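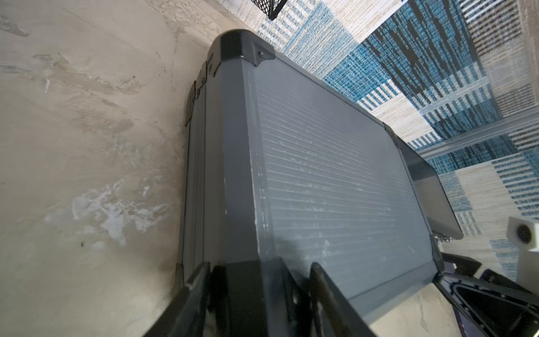
Feed > Work > Threads > Case handling at Rusteck

Zoriana Derkach
6/13/22

1/ Eight months of working next to arms at Rusteck, an equipment rental shop. People keep asking what changed for us, so I'm writing it down in one place.

2/ We rent out gear in aluminum carrying cases. Gray, ribbed panel, black corner protectors, the kind you've seen at any trade show. 814 of them are on the books. Every one that comes back has to be picked up, checked and put away.

3/ Before, that was four of us at the returns bench. Lift, open, check, close, lift again. My shoulder was bad by Thursday most weeks and I wasn't the only one.

4/ Now the arms are learning the handling part. Drornico makes the grippers, Vahidi does the software. We train them on a rug next to a plaster wall, with a case pushed up against the wall, and it's harder for them than an open bench. Customers' rooms look more like that than like our warehouse.

5/ The wall side is the problem. Two fingers need somewhere to go, and with the hinge side facing the plaster there isn't much room. A person just tips the case out with one hand and doesn't think about it. We had to explain to the software people that this is a step.

6/ Ribbed panels get scuffed. Ours have whitish marks along the ribs. We used to write "scuffed" on the return slip and move on. Now somebody has to decide which marks count, because the software wants the same answer every time. That somebody is me. I got a new job title out of it and a small raise.

7/ Numbers, since I'll be asked. We logged 3,929 tries between December and the end of May. Last week I had to step in on 23 of them. In the first weeks I stepped in so often that I stopped sitting down.

8/ Did anyone lose their job? No layoffs. One person moved to our Grivovport site and wasn't replaced. So the bench is three people now. I think it's fair to say both of those things.

9/ What I like: less lifting. We had 65 heavy returns in one day in the spring and I went home feeling fine.

10/ What I don't like: it's quieter and you're more on your own. At the bench we talked all day. Now I watch a screen, walk over, reset a case, walk back. Breaks are by schedule because a run doesn't stop when you're hungry.

11/ Also the pace. When I did it by hand I could slow down after lunch and make it up later. The arm is slow, slower than me on a good day, but it's the same slow at 8 and at 4. You end up matching it.

12/ Latches are still ours. Opening and checking the contents is done by hand and I don't see that changing this year. If you work returns somewhere and they're bringing arms in, ask early who writes the rules for damage. It should be someone from the bench.

13/ I'll answer questions tonight after my shift. I can't share contract stuff.

More from Zoriana Derkach
- How we label return slips now
- Shoulder stretches that fit in a ten-minute break
- First week with the arms
- Moving day at Grivovport

Contact | Copyright 2022 | Back to top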